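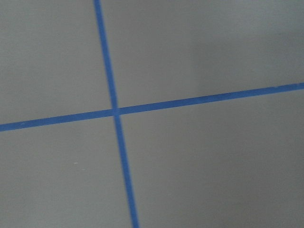
Figure 3.1 Two lines that cross give you one point.

Chapter 3
Finding Your Way on a Grid

The first street map I ever owned was of Skorkby, and I bought it at the train station because I was lost before I had even left the building. It had an index on the back with 578 street names in very small print. I looked up the street I wanted and found "F7" next to it, and for a moment I thought that was a bus. Then I turned the map over, ran one finger down from the F and another across from the 7, and there was my street, squeezed in beside a canal.

I tell my classes that story every February, when we start this chapter, and someone usually laughs at the bus part (fair enough). But I like it because the whole idea of a map grid is already in there. You need one line going one way and one line going the other, and the place you want is where they meet. Chapter 2 was all about scale, so you should now be able to tell how far apart two places are. What we haven't done yet is tell another person where those places are – and that's harder than it sounds. Try describing a spot in the middle of a lake!

Two kinds of grid

We'll be working with two kinds in this chapter, and people mix them up all the time, so let's get the difference straight before we go on.

The first kind names the boxes. My Skorkby map was like that: F7 is a square with plenty of room in it, and once you have found the square you still have to hunt around inside for your street. Most town maps, mall maps and atlas pages work this way. They are quick to read and very forgiving.

The second kind names the lines. You count along the bottom to a numbered line, then up the side to another numbered line, and you stop where the two cross. A point has no room in it at all, so there is no hunting. Hiking maps use this kind, and so does latitude and longitude, which we'll get to in Chapter 4. 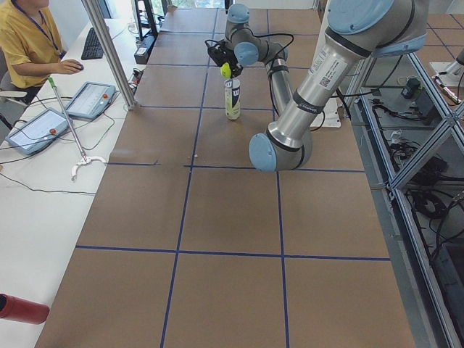 Why do we read along the bottom of the map before we read up the side?

It's a shared habit among map readers, and it keeps two people from ending up in different places with the same pair of numbers.

My students remember it as "in the door and up the stairs," which I've heard in a few versions over the years. Use whichever one sticks. The practice map of Bronberg at the back of the book has over 100 squares on it, and if you swap your numbers there you will land in the reservoir instead of at the bus depot. I have graded a lot of papers that landed in the reservoir.

How big should the boxes be?
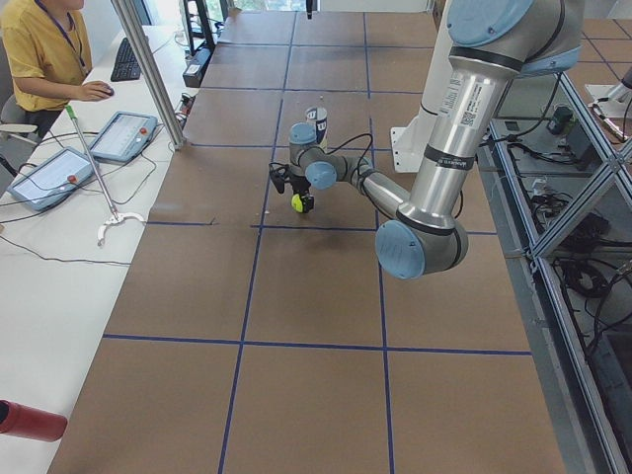 Box size is a choice the mapmaker has to make, and it always costs something. Small boxes pin a place down nicely, but the page fills up with lines and the labels get tiny. Big boxes leave the page clean and leave you with more searching to do. You can try it out at full size with a roll of tape and a table. The dark blue strips on the table in the picture make large rectangles, so naming one of them would get you to the right part of the table and still leave a lot of surface to look over. Add a few more strips and you'd narrow it down. Rectangles are fine too, by the way; a grid doesn't have to be made of squares, although it's easier to estimate distances when it is.

The old town plan of Dimbridge, which we'll use for the first activity, went the small-box way. It has 236 boxes, and 41 of them are nothing but marsh. I rather love it, but you will want a sharp pencil and good light.

Before you start Section 3.1, get out the Bronberg map and find the railroad station. Write down the box it's in, then write a sentence that would get a friend there without using the grid. Keep both – we'll come back to them at the end of the section.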